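Yeshi Tekleab
Mon 2 August

1/ A thread on system bets, for anyone in the Promora prediction group who still fills in the permutation box by guesswork. The subject is how the stake is split and what a void leg does to it. There are no tips in here.

2/ Terms first. A straight accumulator is one bet. Every selection must win. A system is a set of smaller accumulators built from the same selections, each one staked separately. The slip shows them as one item, and that is where most of the confusion starts.

3/ Take four selections, A to D. All the doubles: AB, AC, AD, BC, BD, CD. Six bets. All the trebles: ABC, ABD, ACD, BCD. Four bets. Add the single four-fold and you have eleven bets, usually sold as a Yankee.

4/ Stake per line and total stake are different fields. If you type 2 in the per-line field on a Yankee, you have staked 22. Dagim Gebretsadik did this in March with a seven-leg full cover and paid for every line of it. Read the total before you confirm.

5/ Returns. Multiply the decimal odds of the legs in each line, then multiply by the line stake. Add up the lines that won. Two winners out of four on a Yankee pays exactly one double. At 1.80 and 2.10 that is 3.78 times the line stake, against eleven line stakes paid in. You are well down.

6/ Three winners out of four pays three doubles and one treble. At 2.00 each: 4 + 4 + 4 + 8 = 20 line stakes. Still a loss on eleven? No, a profit of nine. At 1.50 each: 2.25 x 3 + 3.375 = 10.125. A small loss with three right out of four. Short prices and systems do not go well together.

7/ Void legs. A postponed match is normally settled at odds of 1.00. A double with one void leg becomes a single. A treble becomes a double. The number of lines does not change and you don't get part of the stake back. Check your own operator's rules, as the waiting period for a rearranged match varies.

8/ Worked case from my sheet. Moldale away was called off, the other three won at 2.00. Doubles: three at 4.00, three at 2.00, total 18. Trebles: one at 8.00, three at 4.00, total 20. Four-fold: 8.00. Sum 46 line stakes.

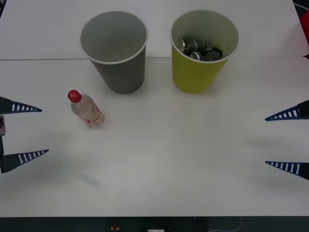 9/ Bankers. A banker is a selection that appears in every line. Fix A as banker in a doubles system and the six lines drop to three: AB, AC, AD. Lower cost, but if A loses the whole slip is dead. Emilian Ene asks whether two bankers are allowed. On most slips, yes.

10/ Margin. It compounds. If each price carries a 5% margin, a fair 2.00 is offered at nearly 1.90. A double pays 3.61 against a fair 4.00, a treble 6.86 against 8.00. The longer the line, the worse the value. A system does not repair this. It only changes how often you get paid.

11/ My log for last season has 123 system slips, of which 41 returned more than the total stake. I record date, lines, line stake, total, return, voids. Jovita Magaña has the blank version if you want the columns.

12/ Next thread: each-way lines in mixed systems, at Hiwot Ejigu's request. 18+ only, and set the limit before you open the slip.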